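## 3. Marking out the work surface

Our project looked at how to divide a shared worktop so that several people can use it in one session without their materials getting mixed up. The worktop is in the ground floor workshop at Vanddale, where the model-making and bookbinding groups overlap between 13.00 and the end of the afternoon. Before we started there were no markings of any kind, and people spread out until they met someone else's things.

We considered three methods: loose cutting mats, pencil lines and tape. Mats were rejected early. They slide, and the workshop only has two of the larger size. Pencil was quick but it smudged under sleeves and had to be redrawn before each session. Tape was left, and the rest of this section deals with it.

### 3.1 Choice of tape

We tried a clear tape, a white paper tape and a blue painter's tape. The clear one could not be seen from a standing position. The white one was visible but tore into short pieces when lifted after a week. The painter's tape came up in one length and left nothing we could feel with a fingertip, so we used it for all later layouts. The roll cost less than the others because Turnero, the shop by the station, had it in a clearance box.

### 3.2 Layout

The first layout was a border around each place, four strips per person. It took 41 minutes to put down and used far too much tape. The second layout was a single cross, with one strip in each direction, giving four areas that meet where the strips cross. We laid the strips by eye, without a square. The blue shows up clearly on the grey and the surface has no pattern to compete with it.

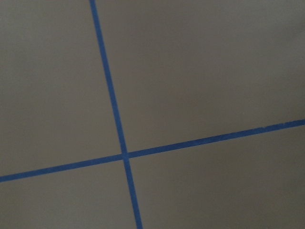

Luzius Leitner thought the areas ought to be equal, and said that with strips laid by eye someone would always end up with the smaller corner and complain about it. He suggested measuring from the edges of the worktop and making a pencil tick at each end before the tape goes down.

We took this up for the third layout. Measuring added 5 minutes. The areas came out equal to within the width of the tape, and the two groups accepted them without discussion. For the Chou binding exercise, which needs a long clear run for folding sheets, we lifted one strip and left the other, so that the worktop became two halves.

### 3.3 Problems

- Corners of tape lift where people rest their forearms. Pressing the ends down with a bone folder helped.
- Glue dripped on the tape sets hard. That piece has to be replaced.
- Thin card catches on the tape edge when it is pushed across. Lifting the card over is easy enough once people know – new members have to be told.
- The cross has no labels. We tried initials in marker but they rubbed off.

### 3.4 Cost and use

The total spent on tape was 600 cents, including the two kinds we did not use. The Flarer fund covered it. One roll of painter's tape should last until the end of June if the cross is replaced every second week.

We recommend the measured cross for ordinary sessions.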